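Dulell hand gripper, second version
Sold by Judora. Price 400 for the pair of fingers, handle and camera mount.

Judora's page promises "tabletop data from any room". We've heard that before from Hudec, whose fingers split at the root, so I wanted to see the Dulell used on ordinary clutter and a table nobody had cleared.
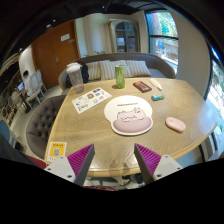
The magenta pads are ribbed and come to a wedge. Judora calls them self-centring. I'd call them soft, and I would want to know what a replacement set costs before ordering. The page doesn't say. Handle weight isn't given either, and that matters by the end of an afternoon.

Judora quotes 54 minutes on a charge. Mine gave 51, close enough, though the charger is extra. 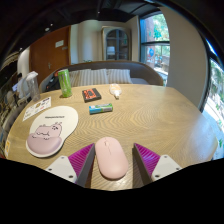 Page last changed: December

A smooth oval mouse is a fair thing to try between two fingers. It's also an easy width. Ask the seller about flat card and thin packets, where the older Prandix kit was poor.

Guarantee: 2 years on the handle, none on the pads. Spare mounting screws not supplied.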